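Friday, notebook, cube into basket

Modupe wants the cube set closed out before we move on to soft objects. Count on the server this morning was 2,386 episodes across all tasks, of which the red cube into the basket is by far the biggest share. The plan from September says 500 for this task, then a 200 episode holdout collected by someone who did none of the training ones. I'm the someone. Logging as I go.

First complaint, same as last week: I don't believe the success flag. Galtidance marks an episode good if the jaw width reads non-zero at lift and opens again inside the basket region. It has no idea what is between the fingers, or whether anything was. I opened a handful of Modupe's flagged-good episodes at random and found 2 where the operator regrasped in mid-air over the cloth. Those are in the set as clean demonstrations. She says the policy needs recoveries. Fine, but then label them as recoveries. At the moment a model can't tell a recovery from a habit, and neither can I when I'm reading the table of results. 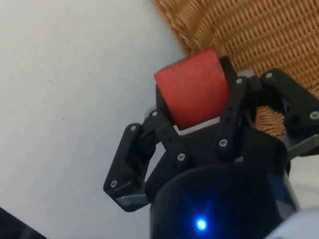 Wrist view is where most of my doubts live. Azra's claim, repeated at every Monday review, is that the wrist stream alone carries enough to learn the release, and that we could drop the side view and halve the storage. I went through the wrist stream with that in mind. With the cube gripped, the fingers and linkages take up a huge part of what the network gets, and the basket is a patch of weave at upper right with white cloth over the rest. You get the line where cloth meets wicker, running just behind the cube. What you don't get is height. A person looking at it guesses, and I'd expect the network to guess too, probably from that line, which would look great until somebody turns the basket. We have not turned the basket nearly enough. I'd like to see Azra's ablation with the basket rotated before anyone deletes a side stream.

Also on the wrist view: the cube is tilted in the grip. I don't mind that, it's good variety, but the Hevis pose tracker assumes a flat grasp and fits a square-on box to it. Anything trained on tracker output will inherit that. Modupe says the tracker output is "only for visualization." It is also sitting in the same folder as the training labels, with a name that differs by one letter. Renaming it is on my list for the third time.

Teleop notes. Leader arm felt heavy in the last joint until I redid the gravity comp. Ran the Flumis warm-up routine, then ten throwaway grasps that I did not save. I still think the first few episodes of any session should be tossed automatically, and I still have no numbers to back that up, so it stays an opinion.

Release height is the one place where I've changed how I work. The task sheet says "place in basket." It doesn't say from where. Modupe lowers almost to the weave before opening. I tend to stop near the rim and let go. Both get a tick from the flag. If the 500 are mostly hers and the holdout is all mine, then a drop in score on the holdout could mean bad generalization or could mean I'm lazy on the descent, and we'd have no way to separate them. Asked her about it over lunch. Her view is that a policy that can't handle my style isn't worth shipping to Gillies anyway. Possibly true. I'd still rather know which thing we're measuring.
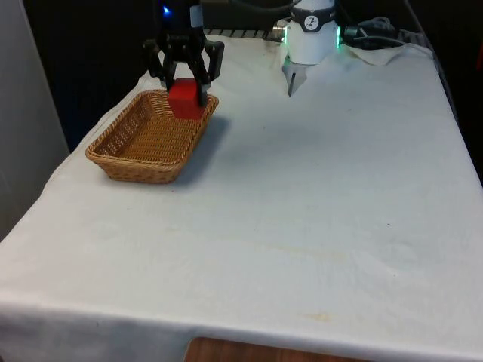

Side view, cube held just above the basket.

I want this pose written into the sheet as a named point, "hover," with a timestamp per episode. Cheap to add by hand while reviewing. Then we can at least plot how long each operator sits there and how far down they go after.

Same view also bothers me on the bias question. Basket on the left of the table, a big stretch of white cloth across the middle and right with nothing being picked or placed on it. If I were a lazy network I'd learn "carry left, open hand." Red is the only bright color on the table too, so the perception half of this task is close to free. I wouldn't quote a success rate from this set to anyone outside the room without saying both of those things in the same sentence.

The white arm stays parked at the back for single-arm work. Its joint states are still being recorded, all constant. Azra says the loader drops constant channels. Checked the loader. It drops them only if they're constant across the whole dataset, and the two-arm episodes share that dataset, so they stay in. Filed it.

To do:
rename the tracker output folder
hover timestamps, agree on the definition with Modupe first
basket rotation block before the holdout starts, right half of the table too
ask Azra for the ablation script, the real one with the seeds in it
pull the regrasp episodes into their own list

Stopped at 4:40. Holdout not started. I'm not collecting any of the 200 until the release height is written down somewhere.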